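Home | Modules | Timetable | Reading | Contact

Household Water and Hygiene - Session 4 notes
Limescale, soap and hard water

Put up in a hurry after the session, slides to follow. Bring these next time, we'll use the table from the Standside sheet again.

Where hardness comes from. Rain is soft. It picks up carbon dioxide, goes slightly acid, soaks through chalk or limestone and takes calcium with it. So the Zekbridge supply (borehole, chalk) is hard, and Jonduro (moorland reservoir, peat) is soft. Same rain, different rock.

Two sorts:
- temporary hardness - calcium hydrogencarbonate. Comes out on boiling, this is your kettle fur
- permanent hardness - mostly sulphates. Boiling does nothing

Exam answers mix these up every July. Learn which is which.

Soap. Ordinary soap reacts with calcium and makes scum, the grey stuff round a basin. No lather until the calcium is used up, so hard water wastes soap. Detergents mostly don't form scum, different chemistry at the head end of the molecule.
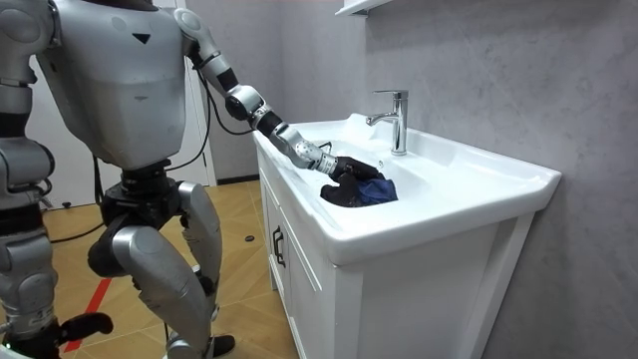
Scale on taps and wastes is calcium carbonate, so any weak acid shifts it. Vinegar or citric acid. Write the equation out in full, with state symbols - half the marks go on these. Don't use acid on marble or natural stone, it is the same carbonate and will etch. And never mix acid with bleach, gives off chlorine. I will keep saying this.

Softening. 2 methods on the syllabus:
- ion exchange: resin swaps calcium for sodium, needs recharging with salt
- washing soda: drops the calcium out as carbonate, cheap, old fashioned, works

Units - mg per litre as calcium carbonate. To go from grams to milligrams multiply by 1,000, several people divided last week.

For next time: read the Garcia handout, pages on ion exchange only. Do questions on titraton with soap solution, show working. Safety specs for the practical, no specs no practical.

Related
Session 2 - Drains, traps and smells
Session 3 - Soaps and detergents
Session 5 - Ion exchange practical
Garcia handout
Standside hardness table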